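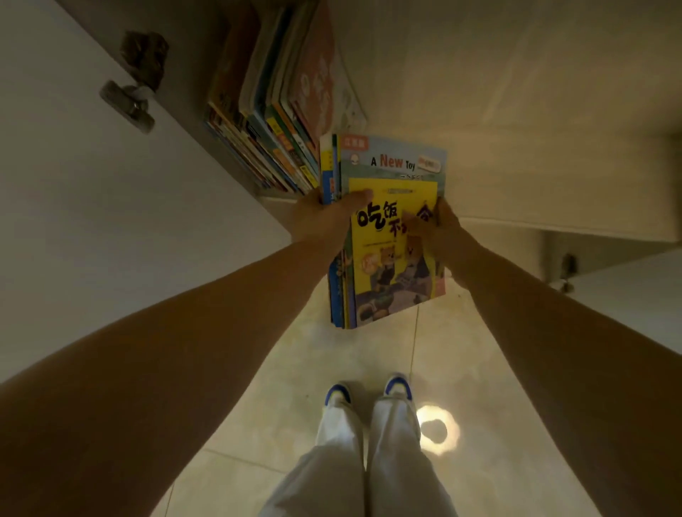

Waltislow club keeps its home games open, with fewer seats

The Waltislow basketball club will play the rest of its home schedule in front of fans, but the upper stand at Sorumard Hall stays shut until the roof work is finished. The club's operations manager spoke to us on 2026-08-29, the morning after the final inspection.

"We looked at moving everything to the college gym," the manager said. "It holds a third of what we need and the parking is bad. So we're staying."

The hall normally seats 1359 for basketball. The first leak showed up in May, over the visitors' end, and a second one followed above the scorer's table. Nurnel, the contractor, has put up netting and will work on game days only until noon.

Season ticket holders in the upper stand are being moved to the lower bowl. The manager said about 100 people had not yet answered the club's emails.

"If you're one of them, call the office. We can't hold a seat for someone we haven't heard from."

Refunds are open to anyone who does not want the new seat. The manager would not say how many had asked for one, only that it was "fewer than I was ready for."
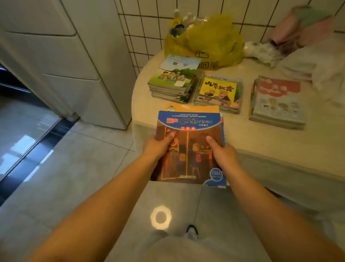 Walk-up sales

There will be 50 tickets at the door for each game, cash or card, starting an hour before tip-off. The Sriwong Street entrance is closed, so everyone comes in from the parking lot side.

Asked whether the players minded the half-covered stand, the manager shrugged. "They've practiced under it all summer. The coach is more worried about the noise from the fans – the big air blowers, I mean, and not the crowd."

The upper stand is due back before the playoffs. "That's the date in the contract," the manager said. "I'd like it sooner. I've asked."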